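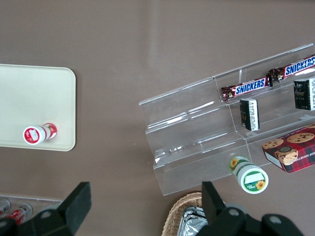 Ticket 513 - snack counter, Pestari reception
Opened by: Marichka Sirko
Status: closed

The stepped display stand keeps creeping across the counter whenever someone takes a bar from the top shelf. By mid-afternoon it has usually turned on its own and the back corner is close to the edge. The Snickers on the upper shelf are the heaviest thing on it, with the small dark packets one step down, so I wondered if the weight was too high up. The cream tray doesn't move at all. Same counter, same cleaning spray.

Hnat Tkachenko, 10.20
Checked the feet. There should be 6 and I found 3. The ones left have gone hard and shiny. Wiped the counter with plain water and dried it, no real change.

Marichka Sirko, 14.05
Moved the bars to the bottom step for the morning. It still slid, only less. Put them back because people kept asking where they were.

Hnat Tkachenko, 15.30
Weight isn't the cause then. Took off the old feet and cleaned off the glue. Ordered a pack of clear rubber ones from Gatchalian, part 71.

Hnat Tkachenko, 9.15
New feet on, left overnight under a book. Pushed the stand from the front and side - stays put.

Marichka Sirko, 16.40
Fine all day. Please keep the spare feet in the drawer with the price labels. OK to close.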